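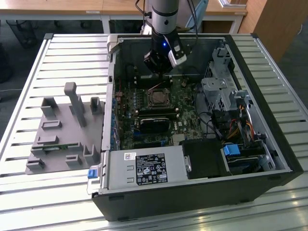 Kettunen open day, PC teardown cell -- notes and questions

Print this thread | E-mail this thread

slotted_nut wrote:

Went to the Kettunen open day in Wollau on 29 August 2023. Most of the hall was palletizing and I skipped it. The cell worth the trip was the desktop teardown demo, an arm over a slatted aluminum table with the tower on its side, panel off. Mervyn Catterall ran the session and took questions for 30 minutes.

What I wrote down:

The panel comes off by hand before the tower goes on the table. The CPU cooler too. They do not claim otherwise. The arm starts from an open case.

Task order on the day was memory, graphics card, then cables at the drive side. Memory went fine on both runs I watched. The card took two tries on the first run and one on the second. The cables were not attempted on the second run.

The gray fixture plate next to the tower is printed in house. Small boards go in the low slots so the arm can regrasp them from a known pose.

Planning software is called Lora (no relation to the radio). Catterall said it has been run on 2,323 towers so far, counting partial teardowns.

Has anyone here seen the same cell with a different case? I only saw the one.

--------

pkg_line4 wrote:

I was in the later group. Same tower, or the same model at least. Our run stopped on the card. The gripper had hold of it but the retention latch at the end of the slot was not fully open, so the case started to lift at one corner. The operator hit stop. No damage that I could see.

My issue is with the 2,323. If partial teardowns count, a run like ours counts. I would want the number of complete ones.

--------

slotted_nut wrote:

Fair. I asked for that and was told it would be in the October write-up.

--------

Woseck_fan wrote:

You are both judging it as a production cell. It is a research demo on a bench. Look at the table: no conveyor, no bins in reach. A recycler in Woseck I do work for pays people to do this and a good one strips a tower in under five minutes with a cordless driver. The arm does not have to beat that yet.

--------

pkg_line4 wrote:

It was on the program under "ready for pilot." I am judging it by the program.

--------

s.coskun wrote:

Şengül Coşkun here, I work on the gripper side of this cell. A few corrections.

1. The stop pkg_line4 saw was a force limit. The operator pressed the button as well, but the controller had already halted. The limit was set to 36 N for the visit. In the lab we run it higher.

2. The camera unit on the side of the gripper is used for the close look only. Coarse location of the case comes from a separate view.

3. "Ready for pilot" was not our wording. I have asked for it to be changed.

4. Cables were left out of the second run for time. They are also our weakest step. Bundles along the case wall move when you touch them and the model is out of date after the first contact.

--------

slotted_nut wrote:

Thanks. On 4, do you cut or unplug?

--------

s.coskun wrote:

Unplug if the latch is visible, otherwise leave it. There is no cutter on this tool. A cutting tool exists but it is not cleared for visitors.

--------

old_relay wrote:

What about the power supply? It covers a good part of the board in that case, and I would expect it to come out early. Our procedure has it first, before anything on the motherboard.

--------

s.coskun wrote:

It comes out last at present, and by hand. The screws are on the outside of the case and the arm would have to turn the tower over. Mervyn wants it moved up the order. I disagree, and we have not settled it.

--------

old_relay wrote:

I am with Mervyn on that one. Working over a supply you are going to remove anyway costs you reach at that end of the case.

--------

Woseck_fan wrote:

Depends on the case. Plenty of the newer ones have the supply in its own compartment. If you tune the order for this layout you will be redoing it.

--------

pkg_line4 wrote:

What does a unit like this cost in tooling alone? I was told about 300 euros for the finger set, which seems low.

--------

s.coskun wrote:

That is the printed fingers and pads only. It does not include the gripper body or the camera. I will post the pad material when I am back at my desk -- we changed it twice this year and I do not want to give you the old one.

--------

Related threads

Force limits for card removal
Fixture plates: printed or milled?
Latching connectors and two-finger grippers
Kettunen palletizing hall, visitor notes
Teardown order for older desktop cases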